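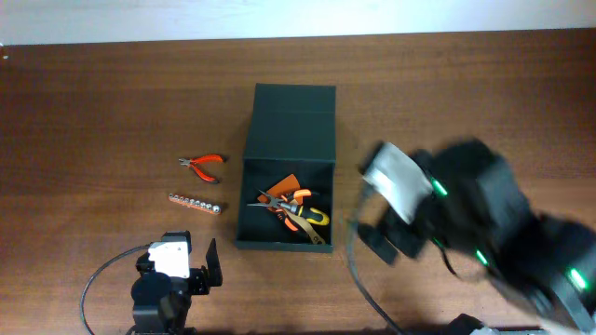
Section 4. Packing and Keeping the Tool Box

4.1 Before you start

The Nestent box is a simple thing with a hinged lid and a shallow tray, and it will close if you let it. Most of the letters that reach us at Tadton say that it won't. In nearly every case the box is fine and somebody has laid three pairs of pliers on top of each other like sleeping cats.

Set aside a few minutes and a clear stretch of table. A wooden table is fine. Your best wooden table is your own decision, and is not covered by the warranty.

You will need:
The box
The hand tools that belong in it
The bit holder, with its bits
A dry cloth
Any tools you have borrowed from the box since June and hoped we'd forget

4.2 Emptying the tray

1. Put the box down with the hinge on the far side. Open the lid and fold it back until it stands up by itself.

2. Take out the tools one at a time. Do not tip the box over. Tipping is quicker by 4 seconds and costs you the rest of the evening on your knees with a flashlight.

3. Lay each tool flat on the table to the left of the box, small ones first. If you are left-handed, use the right side and ignore the word "left" from here on.

4. Wipe the inside of the tray. Get the cloth into the corners, where crumbs of metal, pencil shavings and one raisin tend to gather.

Caution: Cutting tools are still cutting tools when they are lying down. Pick them up by the handles.

4.3 Checking the bit holder

5. Run a finger along the row of bits. Each one should sit firmly in its place. If a bit wobbles, press it down until it stops.

6. If there is a gap in the row, look for the missing bit now. Usual locations, in order of likelihood: still in the screwdriver, in a coat pocket, under the refrigerator. Replacement bits can be ordered as part no. 623. They come one to a bag, and the bag is much larger than you would think necessary.

Note: Bits go back in the order you found them. If you found them in no order, smallest to largest will do.

4.4 Putting the tools back

7. Close every pair of pliers before it goes in. Pliers with their handles apart take up nearly twice the room and will catch on whatever you put in next. Pliers with a spring will need the catch set. If the catch is broken, a rubber band works, and we will think no less of you.

8. Start with the largest pair. Lay it along the back wall of the tray, jaws to the left.

9. Lay the second pair in front of it, jaws to the right. The narrow end of one now sits beside the wide end of the other. Segundo Taipe, who wrote the first edition of this manual, called this "head to tail" and gave it a full page with a diagram. We have cut the diagram.

10. Put the small pliers in the space left at the front.

11. Straps, if you keep any in the box, are to be rolled up and go in last. A strap laid in flat will work its way under everything else and come out only when you pull up the entire contents with it.

12. Lay the bit holder along one side, bits facing in.

Caution: Nothing should stand higher than the tray walls. Look across the box from the side to check. If a handle is poking up, take that tool out and try it the other way around. Sitting on the lid is a method, but it isn't one of ours.

4.5 Closing

13. Bring the lid down slowly with one hand. It should meet the tray without any pushing.

14. If it stops early, open it again and go back to step 7. Do not force the hinge. The hinge pin is part no. 29, and fitting a new one is described in Section 6, a section we hope you never have cause to read.

4.6 Things that do not belong in the box

Batteries, wet rags, glue with the cap missing, birthday candles, and keys to doors you no longer own. Loose screws may be kept in the box if they are in a closed bag. A twist of newspaper is not a closed bag.

Full-size hammers will not fit. The Ďurica box, described in the companion manual, was made for people who can't be talked out of keeping a hammer with their pliers. The Metusetti tool roll is sold for those who have given up on boxes altogether.

4.7 Regular care

Repeat steps 1 to 14 every 6 months, or whenever the box rattles in a way it didn't before. Put a drop of light oil on the pivot of each pair of pliers, work the handles a few times and wipe off the extra before packing. Store the box flat, in a dry place, with the lid shut.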